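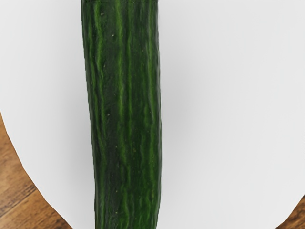 From: Pavithra Naidu
To: Jumance simulation list
Date: Aug 13, 2020
Subject: Re: Cucumber task, rendered training set

Dear colleagues,

Savvas Kyriakidis wrote:
> Could the Merkstead group confirm how many rendered scenes
> were used for the cucumber policy, and whether the skin
> texture was varied between them? Our own attempt with one
> fixed texture did poorly on the real arm.

The policy was trained on 3000 rendered scenes. The cucumber on the white plate was kept throughout, while skin texture, lighting and camera position were drawn afresh for each scene. No real images were used in training.

On the real arm we ran 200 grasps. With varied textures the policy failed in 46 of them, most often by closing too near one end. The plate rim is modelled in short straight segments; we found no effect from this and have left it unchanged.

We have not yet tested the fixed texture under the same lighting, so the two results should not be compared directly. Daiane Tavares will run that test in August and report to this list.

Requests for the scene files should be sent to Subbarao Rajan.

Yours faithfully,
Pavithra Naidu
Merkstead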